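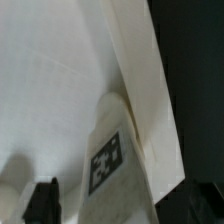

Chapter 3
Saving the Game

After this chapter you should be able to:
explain the difference between a checkpoint, a manual save and an autosave
describe what a save file must contain and what it can leave out
decide where to put save points in a level of your own
recognize the most common complaints of players about lost progress

Key words: autosave, checkpoint, hub, overwrite, progress, save slot, state

3.1 Why we begin with saving

Many students meet the question of saving very late in their first project. They have built the levels, the enemies and the music, and then a tester asks how to stop for dinner. At this moment it is already difficult to add a good answer. The save system touches almost every other part of the game, and for this reason we place it before the chapters on combat and on story.

When a player saves, two things take place. The program writes down the state of the game, and the player makes a small agreement with the designer: everything up to here is mine. If the second part is broken, the player feels cheated even when the program has worked correctly.

Consider the adventure game Dradadholm, which we will use often in this book. In its early version the player could save only by sleeping in an inn. The designer, Blažena Kuruc, wanted the inns to feel safe and the roads between them to feel long. This worked well for the first region. In the second region the road was longer and had a boss fight at its end, and testers who lost the fight had to walk the whole road again. Several of them stopped playing at this place. Kuruc did not want to give up the inns, so she added a campfire before the boss. The campfire saves the position of the player but does not restore health, and the inns kept their value.

3.2 Three kinds of saving

A checkpoint is a place chosen by the designer. The player passes it, and after a defeat the game returns the player there. Often the checkpoint is not written to the disk at all, and it is lost when the game is closed. Players do not always know this, and you should tell them.

A manual save is made by the player, usually from a menu. It gives the most freedom. It also permits the player to save before every difficult jump and to load again after every mistake. In the puzzle game Flillon this does no harm, as each puzzle is short. In a game about risk it may remove the risk completely.

An autosave is made by the program at certain moments: on entering a room, on finishing a task, or after a fixed time. It asks nothing from the player. Its weakness is that it can be made at a bad moment. If the only save file is written while the character is falling into a pit, the game can no longer be continued. Keep at least one older file beside the new one.
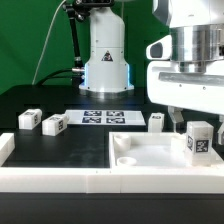
Figure 3.1 Two white robot arms at a black table, with a green backdrop behind.

Most larger games mix these kinds. The racing game Matheson, for instance, saves by itself after each race, but lets the player keep separate slots for separate seasons. When you mix, write down clearly which kind has priority, and what the word "Continue" in the main menu will load.

3.3 What belongs in the file

A beginner is tempted to save everything. Ikechukwu Akande, programmer of the strategy game Stement, describes a first version in which the file held the exact position of all 2,000 trees on the map. None of the trees could move or be cut down. The file was slow to write, and the game stood still each time. In the later version the trees were built again from the map on loading, and the pause was gone.

A simple test is useful. For each value, ask whether the game can calculate it again from something else. If yes, leave it out. If no, and if the player would notice its absence – a door that is locked again, a letter that was already read – it must be saved.

Before you read further

Take a game which you know well and play it for one evening. Note each moment when it saves, and how it shows this to you. Then note the moments when you wished to stop playing but did not dare. Bring both lists to the discussion in section 3.4, where we compare them with the notes of Mariann Somogyi on saving in games for small screens.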